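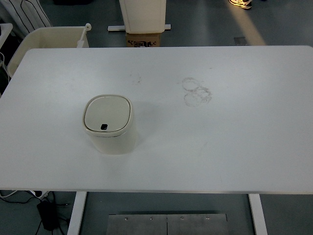

Small lidded bin on the white table

Ticket 1451: Sandus dishwasher stops mid-wash, drain light flashing
Status: closed, fixed at home

Hello again, me with the dishwasher. I said I'd write up what I tried so that whoever picks this up next doesn't have to ask me all the same questions, so apologies in advance for the length!

The machine is a Sandus slimline, bought through Flavo when we redid the kitchen. It had been fine until January, when it started stopping partway through the normal wash. The drain light flashes, it beeps at me, and there's a puddle of greyish water sitting in the bottom with bits of rice in it (lovely). Opening and shutting the door does nothing. Holding the start button in cancels the programme and it tries to drain, hums for a bit, then gives up and beeps again.

Monday, first go. Took the filter out and cleaned it properly, the mesh part as well as the cup. It was pretty grim, I'll admit, and I was quite sure that would be the end of it. Ran a rinse, got through that, felt very pleased with myself. Then put a full load on and it stopped in exactly the same place as before.

Next evening. Flavo's reply told me to check the hose for kinks, so out it came from under the worktop, which took far longer than it should have because the plinth was screwed in from the side and the screw heads were full of paint. No kink that I could see. I took the hose off at the sink end and ran it into a washing-up bowl and it still only dribbled, so I ruled out the sink waste at that point. Put it all back. Mopped the floor. Twice.

Evening after that. Rang the Innes helpline, as they seem to handle the warranty side now. The chap was very nice but the machine is out of cover, and a visit is 90 pounds before anybody touches a screwdriver. He did say there's a little cover over the pump under the filter and that things get stuck behind it. It isn't in my booklet at all! There's a drawing of the filter and then it goes straight on to rinse aid.

So, switched off at the wall, bailed out the water with a cup and a sponge, filter out, and had a feel about. There is indeed a cover. Mine is a grey plastic tab that you pull towards the middle and then up, and it was stiff enough that I thought I'd snapped it. Behind it was a small wheel that ought to turn when you nudge it, and mine wouldn't budge. I got a torch and some long tweezers on it and pulled out a curl of plastic film, the sort you peel off a yoghurt pot, plus a sliver of glass. Please wear gloves for this bit. I didn't, and I was lucky.

The wheel moved straight away after that, in a jerky sort of way, which I gather is how they are. Clicked the cover back down (it has to click, mine was sitting proud the first time and the machine made a horrible rattle), filter in, quick wash on. It drained. Then a normal wash with a full load, and that drained too. I've now done 10 washes without a single beep.

One thing still outstanding. I had already ordered a replacement pump from Burkov, part 615, before I spoke to Innes, and it's sitting here unopened. Can it go back through you or do I need to deal with them direct? The order went through the Flavo spares page, so I'm not sure whose job that is.

Also, could somebody add the pump cover to the help page under "won't drain"? At the moment it says to clean the filter and then call an engineer.

Happy for the rest of this to be closed.

We use cookies to remember your ticket and keep you signed in. Accept all | Manage settings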